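How is a documentary made?

A documentary is a film about real people and real events. It can be shown at a cinema or on television.

First, the film makers choose a subject and find out all they can. For a film about the old ferry at Prillbridge, they might read letters and talk to people who used it.

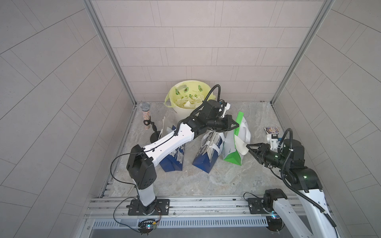 Next comes the filming. A crew may record 500 hours and keep only two. The person who picks the best parts is called the editor.

Last of all, music and a speaking voice are added. The voice is called the narrator.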